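Section 3. Table lamp – unpacking, cord and switch

Guest room guide, Rarnwood house. Last changed 2023-09-08. Questions to Estela Benítez.

Applies to the small lamps with the white drum shade and clear glass base. The tall Sindby floor lamps are in section 4, different plug, don't mix them up.

What you need
Lamp, shade, bulb, power adapter. Soft dry cloth. A table within 42 inches of an outlet – measure to the outlet, not to the wall.

Setting up

1. Clear a spot on the table. Flat, dry, well back from the edge.

2. Lift the lamp out by the glass base. Not by the shade, not by the cord.

3. Undo the twist tie and lay the cord out straight. Kinks near the base – ease them out by hand, don't pull.

4. Screw in the bulb. Snug, no more. LED only, 3 watts.

5. Fit the shade. Press down untill it sits level all the way round.

6. Find the in-line switch, the small white one on the cord. Should lie on the tabletop where a person in bed can reach it. If it hangs off the edge, move the lamp back.

7. Check the adapter before it goes in the wall. Both prongs straight and parallel, no cracks in the casing. Bent prong = don't straighten it, put it in the Grosley return bag and get another.

8. Connect the cord to the adapter, then adapter to outlet. Push fully home.

9. Switch on. Leave it on 20 minutes, then feel the adapter. Slightly warm is fine. Hot is not – unplug, label it, tell Estela.

CAUTION: Never run the cord under a rug or behind a heater. Don't set cups or vases on the same table as a live adapter.

CAUTION: Unplug before wiping the glass. Grip the adapter, not the cord.

Note: adapters get lost more than anything else. If a lamp is coming off a table the adapter goes with it, same box, cord wound loosely. Ronaldo Furtado has the spares.

Note: light flickers – bulb first, then switch, then adapter. In that order, saves time.

Storing

10. Switch off, unplug, wait for the bulb to cool. Around 20 minutes is plenty.

11. Shade off, bulb out. Wrap the glass base by itslef.

12. Adapter goes in last, prongs facing up so they don't scratch the glass.
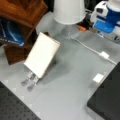
13. Write the room number on the lid and put the box on the low shelf. Nothing heavy on top. Stored lamps get looked over again in February, same checks as step 7.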